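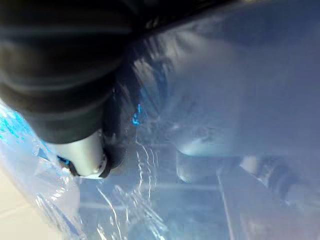 Effie Carnegie wrote in to say she'd paid the same late fee on her gas card four months running, and the money was there every time, the bill was just under a pile of coupons on the microwave. So. Tips for keeping money paper straight at home. Quick ones, I'm typing this over lunch.

One spot for bills. A drawer, a shoebox, whatever. Mine's the drawer by the phone. Mail gets opened standing up, junk straight in the recycling, bills in the drawer with the due date in fat marker on the front.

Loan papers go in a seperate folder. Write on the cover: who you owe, how much, what day it comes out of the bank. I had one with Umeo, $523 to start, and I wrote the new balance in pencil after every payment. Last number on there was $391 before I cleared it off in February.

Move the due date. Call and ask. Mikness moved mine to the week after payday, took one phone call and some hold music.

Keep a jar for the small stuff – quarters, ones, the change from the store. Empty it when its full, not before. I got $300 out of mine once and that went right to the car repair.

Pay stubs: binder clip, newest on top. If you ever have to borrow in a hurry they'll want the recent ones and you won't be digging through coat pockets at 9 at night.

Receipts fade. Anything with a warranty, copy it and staple the copy to the manual. Toaster, vacuum, all of it.

Calendar inside the cupboard door, not on your phone. Red for money out, green for money in. Kids can read it too and they stop asking for stuff in the red weeks (mostly).

Old statements – shred, or soak in a bucket overnight and mush them up. Messy but cheap. Strain it first, don't pour it down the sink.

More next time, got a question from a reader about splitting rent envelopes and I haven't worked that one out yet.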